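Speaker notes: What the records law does and does not cover
Omar Najjar, evening session, Tarkura library hall
Last updated 23 May 2005

Start with the Hulano case, most of the room will know it. A clerk in the licensing office copied 1,278 pages of inspection reports and mailed them to a reporter. She was charged four days later. The paper was not charged with anything.

Ask for hands: who thinks the reports were secret? Wait. They were marked "internal," and that word has no meaning in the state records law. Any resident could have filed a request for them. Say this slowly, it gets lost every time.

Then the request route. Form, fee, 20 working days. Ekene Ogbonna filed for the same reports in February and was quoted $800 in copying costs. Read out the second paragraph of his letter.

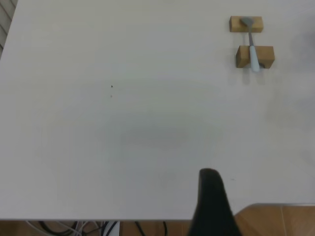

Two wooden blocks and a spoon on a white table.

Next, the protection statute. It covers a public employee who reports to an inspector, an auditor or a legislator. It does not mention the press. Hiba Twal tried to add the press in her amendment and it died in the second reading. Don't get into the vote count unless asked.

Penalties. Fine of up to $1,000 for a first offense, plus loss of the job. Jail only if the record is sealed by a court. The Hulano reports were not sealed.

If Laurier Girard is there he will raise the Zoubi contract. Answer: different law, federal money, happy to talk afterward. Keep moving.

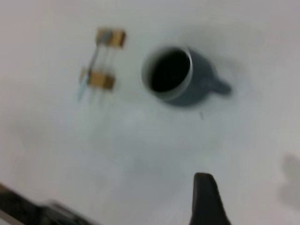 Gray-blue mug, pale rim.

Last part, what to do if you work for the county and find something wrong. Write down dates. Keep your own notes at home, leave the office copies in the office. Talk to a lawyer before you talk to anyone else. Arnaldo Paiva's number is on the handout, first call is free.

Questions, 15 minutes. Handouts by the door.

3 comments | Shared 12 times
Contact: Skullow Open Records Group | Back to top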